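Notas para la charla: doblar ropa negra
Anwara Weerakoon, taller de Jistano. Duración: 40 minutos con preguntas.

Arranque (3 minutos)
Saludar. Preguntar quién dobla en casa y quién dobla por trabajo. Decir que vengo de la lavandería Etham y que llevo 19 años doblando uniformes, casi todos de hostelería. La mitad son negros.

El problema del negro
En una prenda clara, la costura se ve sola. En una negra mate hay que buscarla con los dedos. La gente nueva dobla torcido porque se fía de la vista y toma una arruga por el borde de la manga. Contar lo del pedido de Flerholm: camisas dobladas con el cuello hacia dentro, hubo que abrirlas todas otra vez.

La mesa
Superficie blanca y lisa. Sobre blanco, el contorno de la tela negra se lee entero y se nota enseguida si un lado cae más que el otro. La luz, mejor de lado: los pliegues suaves salen en gris. Con luz de frente desaparecen. Pasar la mano por la mesa antes de empezar, los hilos y los pelos se pegan al negro y luego toca cepillo.

Orden que seguimos
Extender la prenda. Localizar el cuello al tacto. Alisar desde el centro hacia fuera, con la palma abierta y sin tirar. Meter las mangas. Doblar a lo largo y después en 3 partes. No apretar el canto, en algodón negro la marca brilla.

Dejar un momento para que lo prueben con la prenda que tengan delante.
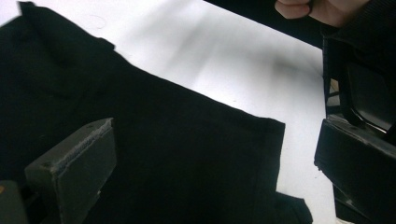
El error más frecuente en este paso es dar por bueno el primer borde recto. Un borde puede quedar muy limpio y tener debajo una manga a medio meter. Levantar la esquina, mirar, volver a bajarla. Son dos segundos.

Si alguien pregunta por las tablas de doblar: en Dumitrescu las usan para camisetas y van bien. Para chaquetas yo no las uso, el cuello abulta y la tabla lo aplasta.

Cierre
Repartir la hoja con el orden de doblado. Recordar que las prendas de práctica se devuelven en la cesta de la entrada. Preguntas.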